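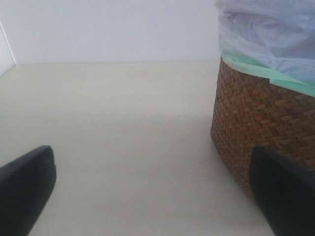 Wicker basket on the floor.

Erkeck Vik upper-arm blood pressure monitor: review

Reviewed by Sigita Liepiņa

The Vik is an automatic upper-arm monitor for home use, sold with one medium cuff, four AA batteries and a printed quick guide. It weighs 388 g with the batteries in. We used two units at the practice from February, mainly to decide whether to add the model to our loan cupboard alongside the older Irkix monitors.

Set-up

Date and time must be entered before the first reading. The buttons are labelled and large enough to use without glasses, but the year scrolls in one direction only, and if you overshoot you go all the way round. The cuff tube pushes into the left side with a firm click. There is no mains adaptor in the box, although the socket is a common size.
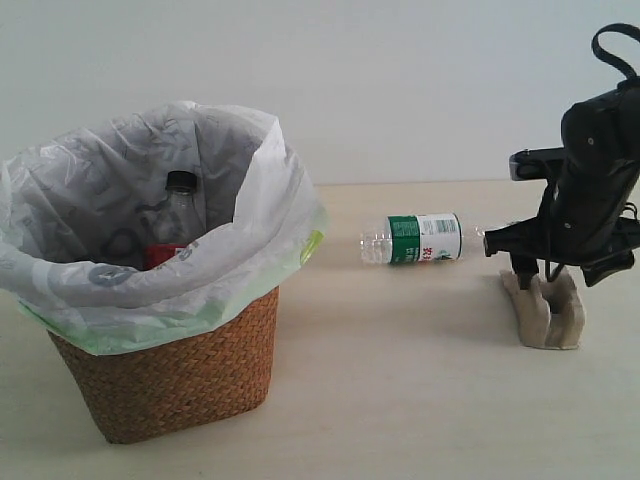 The cuff itself is semi-rigid and can be put on with one hand. The artery marker is printed in dark grey on black and is hard to find in poor light. People with arms outside the medium range will need the large cuff, ordered separately. Using the wrong size gives misleading readings on any monitor, so measure the arm before buying.

Readings

Hạnh Doãn, our healthcare assistant, took 111 paired readings against the clinic monitor, seated, after five minutes' rest, same arm. Most systolic pairs were close enough that we would not have acted differently on either. The differences grew when the patient talked or the cuff was over a sleeve, as expected. This was a check for our own purposes and does not replace a formal validation, which Erkeck states has been done for adults. We did not try it in pregnancy.

Inflation is quiet and takes longer than on the Irkix. If the pulse is uneven a small symbol comes on, but the unit does not repeat the reading by itself. Patients with known atrial fibrillation should ask us before relying on it.

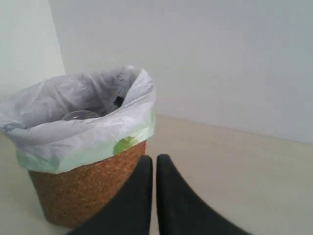 Memory and app

The monitor keeps its own store of readings for two users. The phone app, Zollero, holds up to 3000 and will export them as a table. Pairing worked first time on two phones and on the third attempt with a tablet. The morning and evening averages can be shown separately, and the first day can be left out, which matches how we ask for a seven-day diary.

The export puts the pulse column before the diastolic one. Vinh Vương at reception had 13 diaries sent in this way and re-ordered every one by hand before they went on the record. A setting to change the column order would be welcome – there is none in the current version.

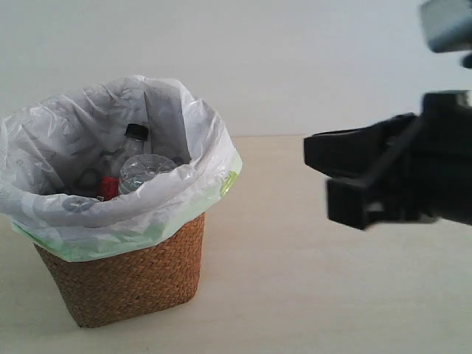

Patients who do not want the app can scroll back through the readings on the monitor and copy them on to the paper form. The digits are clear, the scrolling slow. Holding the memory button does not speed it up, and pressing it together with the start button clears everything for that user without asking. We have put tape over that line of the quick guide and written our own instructions.

Verdict

Good: quiet, clear display, useful averages, easy cuff.
Less good: one cuff size supplied, faint artery marker, too easy to erase.

Four out of five for home use. We have bought both units and will lend them for a week at a time; ask at the desk for the form.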